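Print this post | E-mail this post

My flu shot, finally

So I finally got my flu shot, and it only took me most of November to do it! I'd been meaning to go since the leaves came down, but the Laris clinic kept moving its walk-in hours – first mornings, then evenings, then mornings again – and I kept showing up at the wrong end of the day.

This time I got there at 7:40 and there were already people out on the steps with coffee. The sign said 60 shots for the morning, no appointments, and I was number 13. The nurse asked which arm, I said left, and that was that. I've had mosquito bites that bothered me more (the arm did ache that night, I'll admit, and I slept on my right side and complained about it to the cat).

If you're over on the MacKinnon side of town, they're doing them at the library too, and you can park for free.

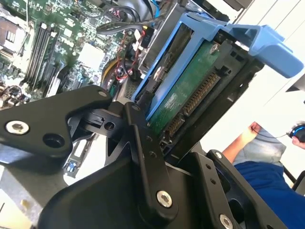 Grażyna Adamczyk wrote back that the library ran out before lunch when she tried, so call ahead, and that they'll put your name down for the next batch if you ask at the desk. I didn't know that! My mother's going on the list tonight.

Print this post | E-mail this post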